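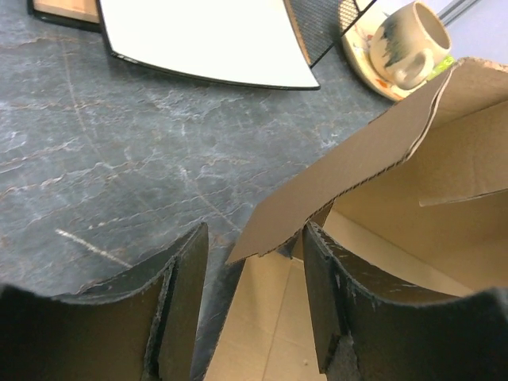

Figure 1. Carton brun ouvert, vu de dessus et en biais.

19 mai 2020
Par le groupe de travail Plivell

4. Port nocturne des protecteurs de hanche : observations en établissement

4.1 Population et matériel

L'étude a porté sur 215 résidents répartis entre deux établissements, Mematthorpe et Holroyd. Tous disposaient d'une prescription de protecteurs de hanche et les portaient déjà en journée. Les résidents alités en permanence n'ont pas été inclus, de même que ceux dont l'état cutané au niveau du trochanter imposait un pansement.

Le modèle retenu est la culotte Gresel à coques souples cousues. Les coques ne sont pas amovibles, ce qui écarte les erreurs de remise en place après lavage, mais oblige à prévoir davantage de culottes par personne. La ceinture est élastique, sans bouton ni pression. Une ouverture latérale existe en option. Elle a été proposée aux résidents qui portent un change complet, après essai de jour avec l'équipe soignante.

La taille a été déterminée d'après le tour de hanches mesuré debout, par-dessus le change lorsqu'il y en avait un. Cette dernière précision figure rarement dans les notices. Elle modifie pourtant la taille obtenue pour une partie des résidents, et une culotte choisie trop juste est plus souvent retirée pendant la nuit ou roulée à la taille.

4.2 Recueil des données

Les relevés ont débuté en janvier. À chaque ronde de nuit retenue pour l'étude, le soignant notait si la culotte était portée, puis si les coques se trouvaient en regard du trochanter. Le contrôle se faisait par palpation à travers le vêtement de nuit, sans réveiller la personne lorsque c'était possible. Une position décalée vers l'avant ou vers la fesse était codée « mal placée », quelle que soit l'ampleur du décalage. Les soignants n'avaient pas pour consigne de corriger la position avant d'avoir rempli la fiche.

Nous avons obtenu 907 observations exploitables. Cinq fiches supplémentaires, illisibles ou sans identifiant, ont été écartées avant la saisie. Un même résident pouvait être observé plusieurs fois, et l'analyse en tient compte par un effet aléatoire au niveau de la personne.

4.3 Résultats

La culotte était portée et correctement placée dans 746 observations sur 907, soit 82,2 %. Les autres observations regroupent les culottes absentes, les culottes baissées et les coques décalées. Le décalage vers l'arrière est la situation la plus fréquente de ce groupe ; il concerne surtout les personnes qui dorment sur le côté.

L'absence complète de la culotte avait deux origines principales. La première est le retrait par le résident, presque toujours en deuxième partie de nuit et souvent à l'occasion d'un passage aux toilettes. La seconde tient à la lingerie : la culotte propre n'était pas disponible au moment du coucher. À Holroyd, où le linge est traité à l'extérieur, cette seconde cause domine. À Mematthorpe, qui possède sa propre buanderie, elle est marginale.
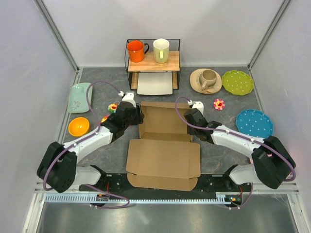

Combien de culottes faut-il prévoir par résident pour assurer un port de nuit continu ?

Avec un lavage sur place, trois culottes suffisent pour la plupart des résidents ; avec un linge traité à l'extérieur, nous en recommandons cinq, et davantage en cas d'incontinence nocturne.

4.4 Discussion

Le taux observé est plus élevé que ce que les équipes attendaient avant l'étude. Il faut y voir en partie un effet de sélection : les résidents inclus acceptaient déjà le protecteur le jour. Nos données ne disent rien de ceux qui le refusent d'emblée. La présence d'une fiche à remplir a pu aussi inciter les soignants à vérifier la culotte au coucher plus soigneusement que d'ordinaire.

La palpation à travers le vêtement reste une mesure grossière. Deux soignants peuvent juger différemment un décalage faible, et nous n'avons pas organisé de double cotation. Les chemises de nuit épaisses rendent le contrôle plus difficile que les pyjamas en jersey.

Le type d'ouverture n'a pas d'effet net sur le port, mais les effectifs avec ouverture latérale sont trop réduits pour conclure. Les soignants l'apprécient pour le change au lit. Plusieurs signalent en revanche que la fermeture marque la peau chez les personnes maigres, point qui sera repris dans la section consacrée à la tolérance cutanée.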